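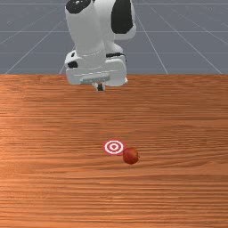 Stiftung Stalleo öffnet Förderlinie für die Aufarbeitung von Holztischen

11. September 2023 – Die Stiftung Stalleo nimmt ab sofort Anträge auf Zuschüsse für die Aufarbeitung gebrauchter Holztische entgegen. Antragsberechtigt sind Kindertagesstätten, Schulen, öffentliche Büchereien und gemeinnützige Begegnungsstätten. Gefördert werden das Abschleifen und Neubeschichten von Tischplatten, der Ersatz schadhafter Kanten sowie die Instandsetzung von Gestellen. Der Zuschuss beträgt je Tisch bis zu 600 Euro. Über die Vergabe der Mittel entscheidet der Stiftungsrat im Dezember.

In der vorangegangenen Förderperiode wurden insgesamt 435 Tische aufgearbeitet und an die Einrichtungen zurückgegeben. Der überwiegende Teil stammte aus Gruppenräumen und Lesesälen. Nach Angaben der Stiftung waren die Platten in den meisten Fällen tragfähig, ihre Oberflächen jedoch durch Feuchtigkeit, Klebstoffreste und ungeeignete Reinigungsmittel so weit beschädigt, dass die Träger ursprünglich eine Neuanschaffung vorgesehen hatten.

Die Arbeiten werden von der Tischlerwerkstatt Żak und der Restaurierungsfirma Gornside ausgeführt. Beide Betriebe haben mit der Stiftung Rahmenvereinbarungen geschlossen, in denen Preise, Fristen und zulässige Beschichtungen festgelegt sind. Einrichtungen, die einen anderen Fachbetrieb beauftragen möchten, müssen dem Antrag einen Kostenvoranschlag sowie ein Datenblatt des vorgesehenen Lacks oder Öls beifügen. Für Tische in Kindertagesstätten sind ausschließlich Produkte zugelassen, die für Kinderspielzeug geeignet sind.
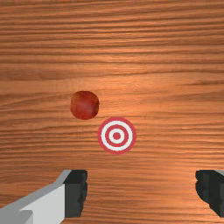 Holztischplatte mit welliger Maserung, darauf ein kleiner roter Ball.

Neu ist in diesem Jahr die Möglichkeit, Massivholzplatten ohne das zugehörige Gestell einzureichen. Die Stiftung reagiert damit auf Rückmeldungen mehrerer Träger, bei denen lose Platten eingelagert waren und bislang nicht berücksichtigt werden konnten. Furnierte Platten bleiben förderfähig, sofern die Deckschicht einen weiteren Schliff zulässt. Die Prüfung erfolgt durch den ausführenden Betrieb – in der Regel bei der Abholung, in Zweifelsfällen nach einem Probeschliff an der Unterseite.

Die Abholung der Möbel wird über das Lager in Tonder abgewickelt. Vom Eingang im Lager bis zur Rückgabe ist mit einer Bearbeitungszeit von sechs Wochen zu rechnen. Ersatzmobiliar kann für diesen Zeitraum nicht gestellt werden. Die Träger werden daher gebeten, die Abholung in Schließzeiten zu legen oder den Bestand in zwei Teillieferungen aufzugeben. Der gewünschte Zeitraum ist im Antragsformular anzugeben und wird nach Möglichkeit berücksichtigt.

Dem Antrag sind eine Aufstellung der Tische mit Maßen und Holzart, eine kurze Beschreibung der Schäden sowie eine Erklärung über die weitere Nutzung beizufügen. Ist die Holzart nicht bekannt, genügt ein entsprechender Vermerk. Bereits begonnene Maßnahmen sind von der Förderung ausgeschlossen. Gleiches gilt für Tische, die nach der Aufarbeitung veräußert werden sollen.

Mit der Rückgabe erhalten die Einrichtungen ein Pflegeblatt, das auf die jeweilige Oberfläche abgestimmt ist. Geölte Platten sollen nebelfeucht gereinigt und bei stumpfen Stellen nachgeölt werden, lackierte Platten vertragen milde Seifenlauge. Von Scheuermilch und Mikrofasertüchern wird abgeraten.

Die Antragsunterlagen sind bei der Geschäftsstelle der Stiftung Stalleo erhältlich und können dort auch schriftlich angefordert werden. Unvollständige Anträge werden einmalig zur Ergänzung zurückgesandt. Ein Rechtsanspruch auf Förderung besteht nicht.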